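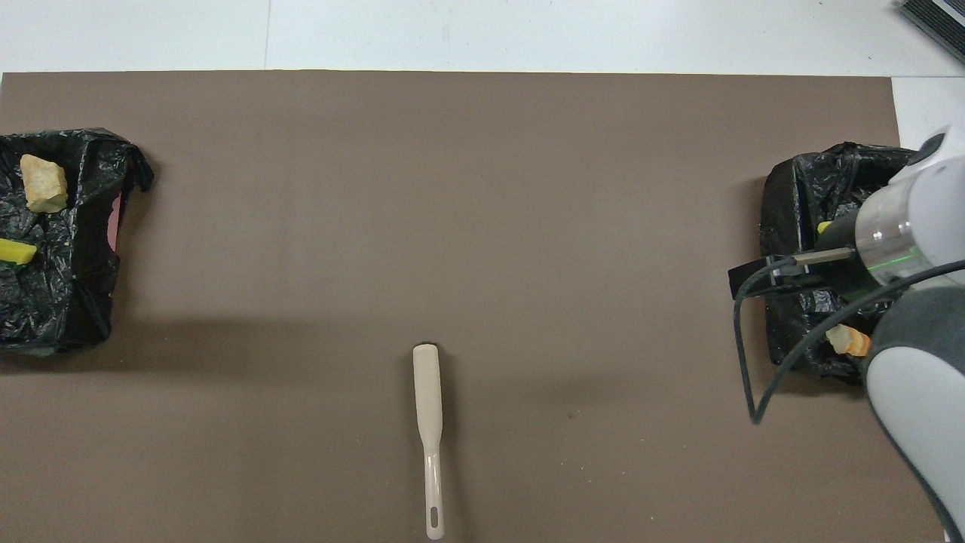

SPEAKER NOTES / HOME & HOUSEHOLD

The Two-Bag Table: Sorting Small Stuff Without Losing Your Afternoon
Sidimthorpe Community Hall, April 2025

Slide 1 – leave it up while people find their seats

Good evening, and thank you for coming out. Please don't worry about the coats, just pile them on the back row, we'll sort them out later (sorting is the whole subject tonight, so it's only fitting).

The table on the screen is as fancy as my equipment gets. Brown-gray paper over a white tabletop, a black plastic bag on the left, another on the right, and one thing lying in the middle waiting to be decided on. Tonight that thing is a cream-colored plastic spatula, and I'd like you to keep it in mind, because we'll come back to it.

[Pause. Ask who has more than one spatula at home. Wait for the laughing to stop.]

Slide 2 – why paper

I came to the paper by accident. Years ago I was clearing out my aunt's place over in Dranton, a house built in 1970 with, I believe, every kitchen gadget sold since then still in it, and I was so afraid of scratching her good table that I covered it before I started. I loved it! Your eye settles down. A pale object shows up nicely on a darker sheet, and when you're finished you fold up the crumbs and carry them off. Any big plain sheet will do, and it doesn't matter a bit if it's creased. Mine always are. I use the same sheet until it tears.

Slide 3 – why the bags are open

Please don't hold the bag in one hand and sort with the other. I did that for a long time and I had the sore shoulder to show for it. Fold the sides down and push them out until the bag sits like a bin, and if one corner keeps flopping, twist it up into a bunch, the way the left one is on the screen. Then leave both bags alone. You want to be able to reach over and let go.

I keep to two bags, one on each side, with clear paper between them. Left is for things leaving the house, right is for things staying. You can swap them if you're left-handed, or if your door is on the other side, or for no reason at all, so long as you don't swap them halfway through. I have done that too, and I spent a whole evening unpacking everything again.

[If someone asks about a "maybe" bag: smile, say we'll get to it.]

Slide 4 – what goes on the table

Small things only. Drawer things, under-the-sink things, the odd lumps and blocks and bits of color that gather at the bottom of every cupboard. You don't need to know what a thing is called to know whether you want it, and I find that a great comfort. My neighbors in Cirnik tried this with winter clothes and had to give up, the bags simply swallowed the sweaters and there was no paper left to see.

Put out one object at a time. I know it feels slow. But when there is only a single spatula lying there, you look at it properly, and you remember whether you ever reach for it or whether it just hangs on its hook by that long hole in the handle and watches you cook with the other one.

[Hold up my own spatula here. It's in the side pocket of the blue bag.]

Slide 5 – how long to go on

Twenty minutes, then stop for tea. I set the kitchen timer and I do obey it, mostly. The "maybe" things can go back in the drawer until next time – I'd much sooner have you put one back than stand there feeling guilty over it.

Slide 6 – your turn

There's paper at the side, and the rolls of bags came from Jaunzems, the hardware store, who kindly let us have them at cost. Pair up, please, one table between two, and use whatever you brought from home. If you forgot, I have a shoebox of my own bits and I'm not attached to any of it, except the corkscrew.

[Walk around. Help with folding the bags down, the new ones cling. Collect the spare paper before the tea comes out.]

The next evening is in August, when we'll do garden sheds. Bring gloves.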